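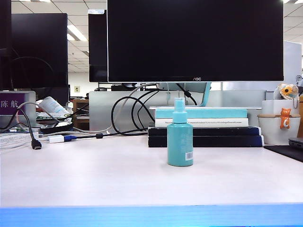 Teal spray bottle on a white desk, with books and a monitor behind it.

The Pratine stamp and postal history fair runs twice a year, and I have missed more of them than I have attended. The March one fell on a Wednesday this time, which suited me, and I took the early train and was at the hall by a quarter to ten. Doors opened at ten. The line was short and moved quickly.

Dealers had the ground floor and the displays were upstairs. I went up first, before the stairs got busy. The main display was a collection of Vida local post, shown in 4 frames. Vida is a valley settlement that ran its own mail cart down to the railroad for a few years, and the stamps were printed at a feed merchant's shop. The first printing is on thin gray paper with a rough perforation. The second is on a whiter paper and the green is noticeably yellower. I had only seen these in catalog pictures, where the two greens look the same, so it was useful to have them next to each other under decent light.

The covers interested me more than the mint blocks. Most were addressed to a bank in Greteo and had been opened along the top with a knife. One had the local stamp on the back as a seal, canceled with a pen stroke, and the regular issue on the front. The write-up said the cart driver did his own canceling when the office was shut. No source was given for that and I would have liked one.

Next to it was a smaller display of revenue stamps used on Humora land documents. These are large pieces, folded many times, and they don't fit a standard page. The owner had mounted them sideways on double sheets with the folds left as they were. I thought the high values would be in better condition than the low ones, but the reverse was true. The low values were on receipts that had been kept flat in ledgers.

Downstairs the dealers were arranged by area, more or less. Postcards were along the window side, and that is where most people were. Prices on ordinary street views have gone up again. I looked through a box of Greteo cards marked at 5 dollars each and bought two, one with a clear railroad postmark and one that I wanted for the view of the old customs house. The postmark card has a corner crease that I didn't notice until I got home.

Supplies were at the far end, near the coat rack. I needed black-backed mounts in the taller size and found them at the second table I tried. Stock books were cheaper than by mail, but I had the train to think about and left them.

At two o'clock there was a talk on paper and watermarks in the back room. It ran long. The first half covered laid and wove paper and how to tell them apart without fluid, holding the stamp at an angle to a lamp. The second half was on the Humora watermark, a knot that appears upright, inverted and, on one value, sideways. The slides were hard to read from the back rows, but a printed sheet with the same drawings was on the table by the door, and I took one.

Notes for anyone going in the fall:

The cafe takes cash only and stops serving hot food at half past one.

The parking lot behind the hall is for dealers until noon. The street along the canal is free.

Bring your own magnifier. The lighting upstairs is good, but downstairs it is uneven, and the tables under the balcony are dim.

The auction lots can be viewed all morning - ask at the desk for the binder, as it isn't put out.

I left before the auction. The Vida lot I had marked was a pair from the second printing with a full margin at the left, and the estimate was already more than I wanted to pay. The list of results is supposed to be mailed to everyone who signed in at the door.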